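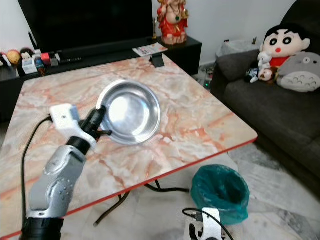 Gounder

Section 6. Setting a place on the folding table

By now your table is out of its box and standing on its own legs, so it's time for the fun part! A square folding table with a marble-patterned top looks lovely with steel dishes on it, and a full place takes only a minute to lay. I use the Nultico table for everything from Sunday breakfast to late-night noodles, and I still get a little thrill when the whole row is lined up.

Before you start

Open the legs all the way until they cross and lock. Press down on each corner with a flat hand. If one corner dips on a tile floor, turn the table a quarter turn and try again (tile floors are rarely as level as they look).

CAUTION: Keep fingers clear of the point where the legs cross. Never open or fold the table with dishes on it.

Wipe the top with a soft, damp cloth and dry it. Go along the red edge band too. Crumbs love it there.

Laying the place

1. Stand at the side where the person will sit. Everything goes along this near edge, in one row, working from left to right.

2. Set the cup down first, upright, at the far left. A see-through magenta one is wonderful against the pink in the marble.

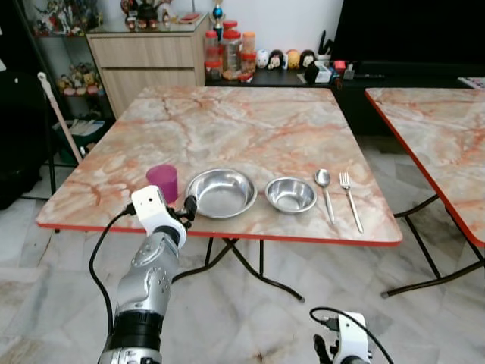
3. Put the wide, shallow steel dish to the right of the cup. Lower it flat. If one side of the rim touches first, ease the other side down slowly so it doesn't ring or skid on the glossy top.

4. Add the smaller steel bowl next. Leave a finger's width between the two rims so each can be picked up without knocking the other.

5. Lay the spoon to the right of the small bowl, handle toward the diner.

6. Lay the fork beside the spoon, parallel to it, with the tines pointing to the far side of the table.

7. Step back and look along the row. Nudge anything that has drifted!

NOTE: In the Roltness pattern book the fork goes on the left. Either way is fine, but pick one and use it for every place on the table.

CAUTION: Do not set a pan straight from the stove on the marble pattern. Use a trivet. Do not lean on the edge while someone is eating. 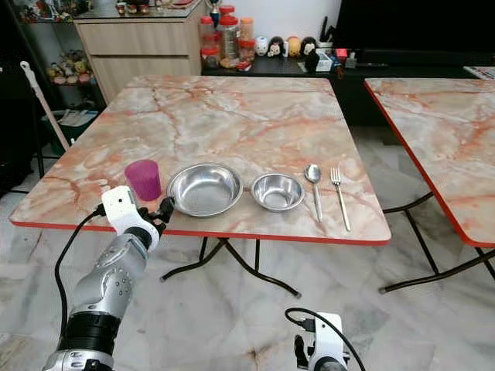 Adding a second table

For a bigger meal, stand a matching table alongside and lay it the same way. Check that the tops are level with each other before any food comes out. Leave enough of a gap to get a hand in, so you can fold one away while the other stays in use.

Clearing

Take the fork and spoon first, then the small bowl, then the large dish, and the cup last. The small bowl sits happily inside the large one for the trip to the sink. Wipe the top again, let it dry for 40 seconds or so with the cloth off it, and fold the legs.

For care of steel dishes, see Section 7.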